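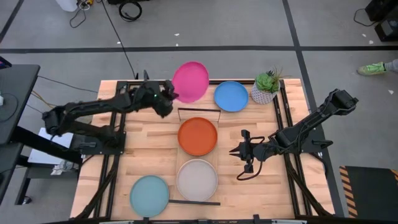
By Murdo Paterson, with corrections from Ewan Lindsay
Updated December 23, 2022

Section 4. Teaching the Plate Task by Remote Control

By this point you should have both arms bolted down, powered, and answering to the hand controllers (Section 3 covers all that, and if the left arm still drifts when you let go, please go back and finish it before you carry on). What follows is the part most people have been looking forward to, when you finally get to show the arms how to do something. We use colored plates at Skirham for everyone's first task. They're cheap, they're easy to tell apart, and they're just awkward enough to pick up that the arms learn something worth learning.

One run through the task from start to finish is called a demonstration. Our own plate set has 591 of them, gathered over most of November, and you won't need anything like that many to begin with. Plan on 85 for your first training run.

4.1 Setting out the table

1. Clear the tabletop of tools, tape, and coffee cups. A plant or some other ordinary object may stay if you'd like the arms to get used to working near one, but put it well back toward a corner.

2. Lay out your plates. Ours are orange, pink, blue, pale teal, and a light beige-gray, and any mix will do so long as two neighbors aren't too close in color.

3. Leave a finger's width of bare wood between plates at first. You can crowd them later, once you have the feel of it.

4. Move the plates to new spots between demonstrations. Small moves are fine. Swap the orange and the blue, slide the teal one down a bit, that sort of thing.

Note: If you are working from the older Nustley layout sheet, ignore the pencil marks for plate positions. Ewan drew those for a smaller table and they will put your first plate much too near the arm base.

4.2 Picking up a plate

1. Take hold of both controllers and wait for the tone before you move.

2. Bring one gripper down over the open wood beside the plate you want, fingers apart, and stop there for a breath. That little pause helps you more than you'd think, and it gives the recording a clean starting place.

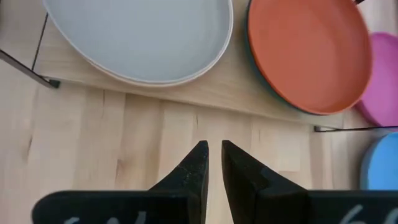
3. Come at the rim from the side, with one finger over the lip and the other under it. Pushing straight down on the middle of a plate only skates it across the table (I have done this more times than I'd care to admit, and once in front of visitors from Tralia).

4. Close slowly until the plate stops shifting, then give the trigger the smallest squeeze more. Keep the grip readout under 70.

5. Lift and tilt in one smooth motion. It's perfectly all right for the plate to stand on edge in the air while you carry it, and many people find it easier to steer that way.

6. Set the near edge down first, lower the rest, and open the fingers before you back away.

Caution: Do not reach over the rails while the arms are live, even to nudge a plate that's only a hair out of place. Press the pause pedal, wait for the second tone, and then reach in.

Caution: Check the gripper cable every few runs. If it has looped onto the table where a plate could catch it, pause and tuck it back along the arm.

4.3 Keeping or throwing away a demonstration

After each run the Dizon recorder asks whether you want to keep it. Be kind to yourself here! A wobble, a second try at the rim, or a slow carry is all fine, and those runs are good for the arms to see. Throw a run away if a plate was dropped, if you bumped the rails, or if you had to pause and reach in.

If you finish a session with more thrown away than kept, stop and have a rest. Tired hands make jerky runs, and you'll do better after lunch.

4.4 Handing over to another person

Two people can share a set, and we'd encourage it, as everybody carries a plate a little differently. Enter the new operator's initials at the recorder, let them do 2 practice runs with recording switched off, and have them read both cautions in 4.2 before they take the controllers. The seat height will want changing too. Ewan is a good deal taller than I am, and I still forget.

When all your runs are in, leave the recorder switched on until the copy light goes out, then continue to Section 5.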